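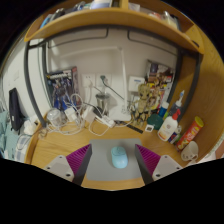
Photo: Guna Workshop / Gakent

Gakent Hand Gripper, two-finger, with ridged pads

Can a machine tidy a desk yet? We get asked this more than anything else, and our answer is: parts of a desk, yes, and more of it every month! The Gakent is the tool we build for people working on the rest. You hold it in your hand, do the chore yourself with two fingers in place of five, and the recording goes off to train an arm that has the same two fingers on the end of it.

The mouse is a lovely first job. It's rounded and glossy, it sits on a flat pad with space on both sides, and the ridged magenta pads can come down either side of it. Then try the things behind it. A ruler lying flat on wood is much harder than it sounds, because there's nothing to get under (slide it to the edge of the desk and take it from there). A figurine with its arms out has to be picked up by the body. Bottles with pump tops want a low grip, and a snack can on its side will roll if you come at it crooked.

And cables! Cables are where the whole field gets humble. A loop of white cable changes shape as soon as you touch it, and pulling one end may drag a charger along with it. Our friends on the Deng project have been at cable sorting since August and still do the last bit by hand.

Where chores stand, from what our users send us

Single hard objects on a clear surface: good, and pretty dependable.
Cups with handles, jars with lids: good when upright. Taking the lid off is another matter.
Boxes leaning on a wall: fair. They like to slide.
Soft things such as tissues and cloth: getting there.
Cables: not yet, apart from short, stiff ones.

Using it

Leave the fingers open until you're lined up with the object, then close slowly. Most new users squeeze far too fast. We suggest 20 tries at one object before moving to the next, and moving it a little between tries. A messy desk makes better practice than a bare one, so please don't clean up first.

In the box

Gripper with both fingers fitted
Light gray mounting plates, screw-fixed
Magenta ridged pads, one pair on the fingers and one spare pair
10 spare screws
Printed chore list with 52 starter tasks for desk, kitchen and bench

Pads wear down with use, and the spares go on in a few minutes. The Fliltmont wrist adapter, which lets the same fingers go on an arm, is sold separately and ships with its own 32-page guide.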